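Chapter 4
Metering for a Dark Subject

I learned to meter in the rain, outside the old corn exchange in Vetthorpe, with a second-hand Zaltik that had lost its manual and most of its paint. I'd bought it for the light meter (which worked!) and I trusted that needle completely. My first roll came back with every black coat looking like grey porridge.

The meter had done its job. It assumes whatever you point it at is a middling sort of grey, and it gives you the settings to make it so. Point it at a black coat and it asks for more light than the coat needs. Point it at snow and it does the opposite, and you get snow the colour of dishwater.

So in this chapter we're going to argue with the meter a bit. You'll need a camera with a manual setting, something dark to photograph and a window. I used a black umbrella for years, then a cast-iron pan. Set the ISO to 200 and leave it there until I tell you otherwise, because I want you changing one thing at a time.

We'll start with spot readings, go on to exposure compensation, and finish with the Villca exercise, which my evening class grumbles about every May and then asks to do again.
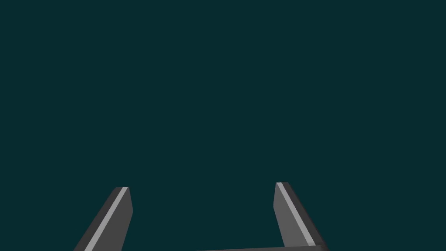

Which way should I turn the compensation dial for a dark subject?
Towards the minus side. Start with one stop under what the meter suggests, look at the result, and go to two if the blacks still look washed out.

4.1 Taking a spot reading

Fill the metering circle with the darkest part of your subject that still has some texture in it, and write down what you get.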